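Arklow Town History Audio Guide

Hear the story of Arklow street by street, from the first fishing huts to the rope works and the painters who rented rooms above the harbor. The player hangs from a neck strap and works without a phone signal.

Text by Maarja Sakalauskas
Item no. 2278

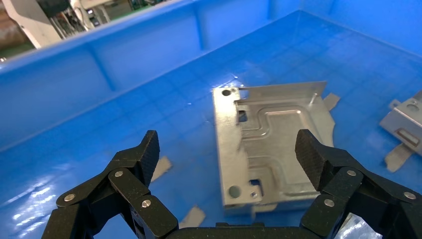

What you get

33 stops on one walking route
Jiner player, neck strap and folding map
Headphones on request

Start at the old customs house and press the number shown on each wall plate. You can pause, skip or repeat any stop. The battery lasts for the full walk with time for lunch.

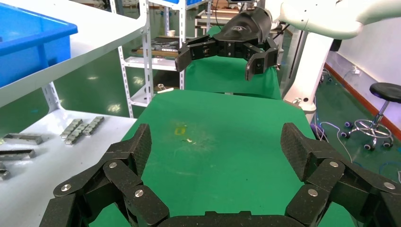
If you would like a shorter visit, leave the route at Mirach Square and take the lane back to the harbor. Groups of up to 50 can reserve players in advance. The desk is closed on Tuesday.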